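Posted 9 June 2022 by Kirnska Household Studies
Print this page | E-mail this article

4. Why the sweatshirt is the hard one

Anyone who has folded laundry for a family will have a private ranking of garments, and the sweatshirt will sit near the bottom of it, just above the fitted sheet. Our ranking is less private. The Wolell diary study collected 2,000 entries on folding at home, and 700 of them complain about a garment by name. Sweatshirts and hoodies lead the complaints. T-shirts hardly appear, and socks appear mostly as missing persons.

The entries give several grounds for this dislike. A sweatshirt is thick, so each fold sits on top of a fold that was already too tall. Its sleeves are heavy enough to slide off the body while the other hand is busy. The ribbed cuffs and hem pull the cloth in at the ends, which leaves the middle with extra material and no obvious place to put it. Where there is a front pocket, it adds another layer, and where there is a drawstring, it will be found later, hanging out of the side of the stack like a tail.

4.1 Two ways of starting

The diaries describe 2 ways of starting, and people who use one tend to speak of the other with pity. In the first, which we call sleeves-first, the garment is spread flat and each sleeve is laid back across the body before anything else is done. In the second, halves-first, the whole garment is doubled down the center line and the sleeves are dealt with together afterward. Sleeves-first gives a squarer packet. Halves-first is quicker, and the result looks fine from one side, usually the side facing out of the closet.

We had expected the choice to depend on shelf depth, following the Alcaraz storage survey. It did not. In the May entries, households with deep shelves and households with shallow ones split the same way, and what people said most often was that they folded the way they had been shown. One diarist had changed method after moving in with someone and described the matter as settled, in handwriting that suggested otherwise.

4.2 The middle stage

Folding manuals, including the Plasska guide given to our diarists, tend to show a flat garment and then a finished rectangle. The part in between gets an arrow. Yet 12 of our diarists wrote at length about exactly this part, when one section has been turned over and the rest still has to be brought into line — the point at which a person is most likely to shake the whole thing out and begin again. A bent sleeve makes a flap with a raised edge, lettering on the front vanishes partway through a word, and a garment that was plainly a sweatshirt becomes, for a while, gray cloth (Figure 3). We treat this stage as a state of its own in the coding scheme, separate from both "flat" and "folded," and we score bunched cloth separately again.

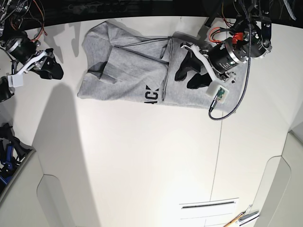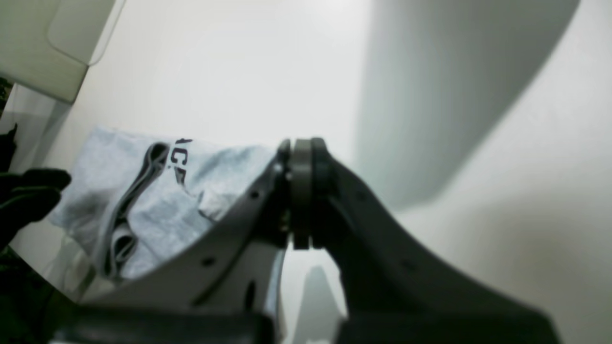 Figure 3. Gray cloth on the way to being folded. First view: sweatshirt with one sleeve bent back across the body and the letters "ACK" showing. Second view: cloth bunched into folds.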